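Kastetside Tests the Case Against Tidying Tips, Starting With One Messy Table

For immediate release
13/02/2021

Kastetside, the household advice service run by the furniture maker Imitz, today opened a study of how people clear their tables, and whether the advice they are given on the subject does them any good. The study is called the Briltberg Table Project, after the town where Imitz has its workshop, and it will look at ordinary surfaces in up to 200 homes.

Imitz sells tables. It also sells boxes, trays and shelf inserts, and it is fair to ask why a company that makes money from storage would pay for a study that may tell people to buy less of it. The company's answer is that its returns department has been giving it the same message for years. Customers buy a set of organizers, keep them for a few weeks, and send them back, often with a note saying that the table looks the same as before.

Kastetside has read a good deal of tidying advice in preparing the project, including its own. Much of it does not hold up well. Readers are told to touch each object only once, to give everything a home, to sort by color, to sort by use, to clear the table every night and to clear the table once a season. Some of these rules contradict each other. Very few come with any sign that a person tried them in a room with children, a dog or a second adult in it.

The project therefore starts with mixed tables, meaning tables that hold things with no business being together. A styled photograph of a desk with one plant and one notebook teaches little about tidying, as there is nothing left to tidy. The harder case is a wooden top with a pink shoe-like item lying on it, a thin wooden stick nearby, and a row of other things pushed to the far edge: a white tube, a green box with red and yellow markings, a small green and yellow toy piece on the box, and a dark navy container. No label on any storage bin covers that group.

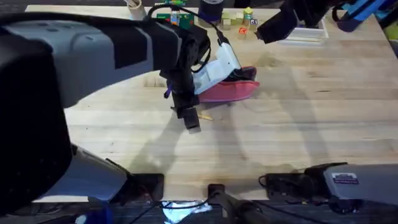
What the project will measure

Each home taking part will choose one table and leave it as it is. People will then clear it 3 times over the course of the study, using a different method each time.

The first method is the common one: sort everything into groups, then put the groups away. Kastetside has its doubts. Sorting suits a drawer of socks. With a slipper, a stick and a toy, every group has one member, and the person doing the work ends up with as many piles as there were objects.

The second method goes by distance. Whatever belongs farthest away leaves the table first, and whatever belongs in the same room goes last. Fans of this method say it saves walking. Kastetside has not found a test that shows this, and a claim so easy to check ought to have been checked by now.

The third method is to push everything to the back edge and use the front. Most advice treats this as cheating. The project treats it as a method, partly because so many people already use it and partly because a clear front edge may be all that a person needs in order to eat dinner or write a letter.

People taking part will write down how long each clearing took, where each object ended up, and how the table looked a week later. The last of these matters most to the project. A table that is bare at noon and buried again by the weekend has been moved around, and it is a stretch to call it organized.

On wood and stains

A second part of the project concerns the tabletop itself. Imitz makes butcher-block tables, built from long boards joined side by side, and the company is often asked how to keep them free of marks. Its old care sheet told owners to oil the wood on a strict schedule and never to leave anything standing on it.

Kastetside regards the second instruction as useless. A table exists to have things left on it. Light wood in daily use picks up darker spots and streaks, and an owner who was promised otherwise will feel cheated by a perfectly sound piece of furniture. The care sheet has been withdrawn, and a plainer one will replace it. The new sheet will say which marks can be sanded out, which can be left alone, and which products the company tried and would not spend money on again.

Homes with older tables are welcome in the study. Scratches, rings and faded patches do not rule a table out, and there is no need to refinish anything before joining.

What the project will not do

The project will not rank the people who take part, and it will not publish before-and-after pairs. Such pairs prove that somebody cleared a table once. They say little about effort, and the "after" is nearly always taken within minutes.

It will not claim that a clear table makes anyone calmer, thinner or better at their job. Those claims are made freely in this field, and Kastetside has repeated a few of them in the past. They have been taken off its website until there is something better than a hunch behind them.

Nor will it hand out storage products. Homes that already own baskets and bins may use them, and will be asked to note whether they helped. Imitz has agreed to publish the answers even if they are bad for sales. Readers are free to wait for the results before believing that.

Cost and review

The study has a budget of 800 dollars for printed log sheets and postage, and homes will receive 50 dollars in total only if they are drawn in a single closing raffle. The small sums are deliberate. A large reward would bring in people who clear tables for money, and their habits are not the ones under study.

The log sheets will be read by Doležal, an outside research office that does not sell furniture and has no share in Imitz. Doležal will also decide which results are strong enough to print. If none are, the report will say so.

Results are expected in September. People who wish to take part can ask for a log sheet through the Kastetside website or at the Imitz showroom in Briltberg. One table per home, any size, in whatever state it happens to be.

About Kastetside

Kastetside publishes advice on furniture care, storage and everyday housework. It is owned and paid for by Imitz, and readers should bear that in mind.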